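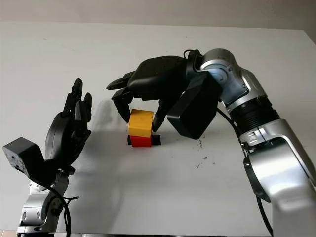 Two-armed block stacking with multi-fingered hands, the type of task in which the Predard fault occurs.

The Predard fault is a failure of grip release in robotic hands, first reported in November by Sharada Suvarna and Marlina Ginting at the Grerkero laboratory. A hand affected by the fault receives the command to open, but one or more fingers stay closed, and the arm then lifts away with the object still held.

In the original trial series, the fault was recorded in 4 of 600 stacking runs. In one run the held block struck the second hand and bent a fingertip joint. An inquiry led by Hashini Howlader traced the cause to a worn tendon guide, which let the finger position sensor report an open hand too early.

Revised operating rules took effect on 22/02/2021. They require a motor current check before any upward movement, and bar staff from reaching over the table while either arm is powered.

See also: Emergency stop; Wickramasinghe test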